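Second arm or better fingers first? Budget question for a small bread counter

Started by oldmillgate
June 23, 2020

I look after the equipment side for a small bakery and cafe group. We have been trying out a pair of arms on a table with a view to packing bread baskets for the counter. The owners have agreed a pot of money for the next stage, to be spent by September, and I need to put a plan in front of them.

The choice as I see it is between a second full station, with arms, grippers, mounts and controller, and keeping one station and spending on fingers, pads, a proper table and some training time. I can't do both. Katham have quoted for the first and Lumbantobing for a good part of the second. Katham's quote is tidy but does not include spares.

Has anyone here been through this with soft or odd-shaped food? Most of what I find to read is about boxes and bottles.

Reply from t_hebden

Fingers first. We did it the other way round and had two stations that were both poor at the same job. Everything you learn about gripping on the first station has to be paid for again on the second.

Also ask Katham what a set of pads costs and how long they take to arrive. Ours were listed as a consumable but took weeks to come. Budget for at least two spare sets per gripper from day one.

Terence Hebden

Reply from quillon

I don't agree with Terence. A second station is not only about output. When one is down for a change of fingers, the other carries on. We lost far more hours to waiting than to bad grips.

What is the throughput meant to be? If it's 200 baskets a day I would want two stations without question. If it's 100 you can manage on one and a person.

Reply from oldmillgate

It's 100 baskets on a normal day, so by that measure one station. The busy days are worse but we would put people on those anyway.

Reply from quillon

Then I'd still price the second one, but as an option with a fixed date on it. Gultoda did that for us. They held the price for a few months while we made our minds up. Worth asking, the worst they can say is no.

Reply from pennyroyal

Before anyone buys anything, what are you picking up? Rolls are one job and flat bread is another. Ribbed pads are fine on something with a bit of body to it, but a thin piece held at one end will hang down and then you are trying to lay it in a basket rather than drop it in. That may need a different finger altogether, or a scoop, and that changes the quote.

Reply from oldmillgate

Both kinds, and that is the trouble. The baskets are meant to be mixed. The owners like the woven ones and a cloth on the table, so I'm not going to win an argument for plastic trays. We have two arms on the table, and the one doing the picking has parallel fingers with ribbed pads.
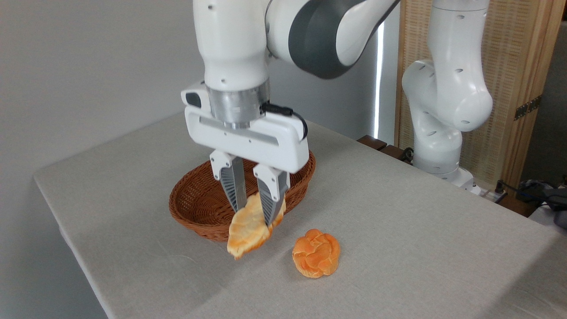

So I have to plan for at least two sorts of grip. I could put one kind of finger on each arm and leave them there, or pay for a quick-change fitting and let either arm do either job. Vurnero sell a fitting that should go on our flange, but I have only seen it on paper. It would take a fair slice of the money.

Reply from pennyroyal

One kind per arm. Quick-change fittings are good but you are paying for a thing you will use a few times a day. Put the money into a day with someone who knows food handling and let them bring a box of fingers to try.

Check the cleaning as well. Ribs hold crumbs. Our auditor wanted to see a written routine and spare pads so that one set could be in the wash.

Reply from t_hebden

Agree on one per arm. I'd add a line for guarding and a line for cable covers. Those get left out of every first budget I have seen, mine included, and then come out of the spares money.

Reply from quillon

I still say you'll want the second station within a year. But fine – fingers, pads, training, then the option in writing.

Reply from oldmillgate

Thanks all. I'm going to ask Lumbantobing to requote with two finger types, two spare sets of each and a day on site, and ask Katham whether they will hold their price on the station. The Vurnero fitting goes on the list for next year. Will post the figures when they come back, if I'm allowed to.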